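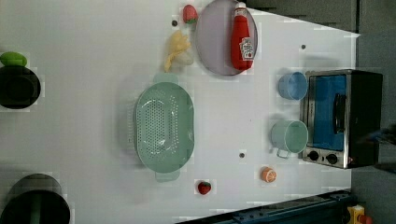
Toy library in Erkow moves to bigger rooms, adds evening hours

June 2023

The Erkow toy library has moved out of the basement on Bhatia Street and into the former shoe store next to the post office. Lending started again on Friday morning, after a break of 14 days for packing and shelving.

The library has 733 items on its list, from wooden puzzles and train sets to dress-up clothes and play food. Families with a card can borrow up to 4 items at a time and keep them for three weeks. The old rooms had space to show less than half of the stock, and the rest had to be asked for at the desk.

"Parents would see one box of building blocks and think that was all we had," said Archana Malhotra, who has run the library for six years. "Now they can walk along the shelves and pick."

Play kitchen sets are the most borrowed group, Malhotra said, followed by train track and ride-on toys. Kitchen sets go out in mesh bags with a printed list of the parts. Borrowers are asked to check the list before they bring a bag back - a missing lid or spoon can hold up the next family for days.

The yearly card still costs $50 per household. Day care providers can now get a card at the same price, which they could not do before. Late fees have been dropped, but a household with overdue toys cannot borrow more until they are returned.

The new rooms are at street level and have a door wide enough for double strollers. There is a small play corner by the front window and a changing table in the restroom. Parking behind the building is free for the first hour.

Shelving for the new site was paid for by Kikance, the hardware store on Mill Road, and the painting was done over two weekends by students from Wudness High School. The town is covering the rent through next year. A decision on funding after that is due in October.

Opening hours are Tuesday and Friday from 9 a.m. to noon and Wednesday from 4 to 7 p.m. The evening hours are new and will be kept on through the summer if enough people use them.

Donated toys are accepted at the desk during opening hours. They should be clean and complete, and battery toys need a working battery cover. Stuffed animals and car seats cannot be taken.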